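Grumgate cell notebook, July, begun at 8 in the morning

Coffee first, then the kitchen. I promised Anqi Kang I would write up how we look after this cell properly this time, so that whoever has it next month isn't piecing things together from my sticky notes (sorry, Hongmei!). The plan for the morning was the usual one: go over the grippers, check the wrist views, put the cookware through its paces on the toy stove, and write down anything that felt off. 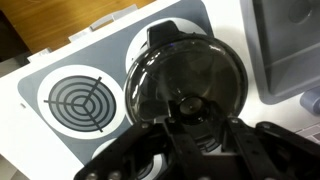 Dark see-through pot over the stove in the wrist view, metal pot and black lid in the wider one.

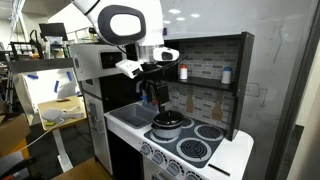
Why do we redo the wrist camera calibration after tightening the finger bolts, when the camera itself hasn't been touched?

The fingers are our reference. The calibration routine closes them on the Sperling gauge block and works out where the fingertips sit in the camera's view, so if a finger shifts a hair when its bolts are snugged down, the old numbers point at a spot that the fingertips no longer reach. Wilson Marulanda lost an afternoon to that in the spring, and I lost most of one helping him look in all the wrong places.

On to the bolts themselves. We go over them every 1000 grasps, with the short hex key from the Pruda drawer, and please put it back in the Pruda drawer. Snug by hand, a dab of the blue threadlocker, and no leaning on it – the plates are flat stock and they will bow if you are feeling strong. The finger pads get replaced at 2000. I had been stretching them further, and Yanling Lu very kindly talked me out of it after she plotted the slips.

For cleaning, a barely damp cloth on the pads, then a dry one. Keep alcohol off the clear plastic cookware, which goes cloudy and then confuses everybody downstream.

Cables: run each arm slowly to its full reach with one hand near the stop button and watch for anything pulling snug at the wrist. I like a loose loop there, a bit more than looks tidy.

Still open: the log from the Clunavthorpe cell uses different names for left and right than ours does, and Anqi Tian and I keep talking past each other about it. I'll bring a printout to lunch. Also need to order pads, down to the last pack.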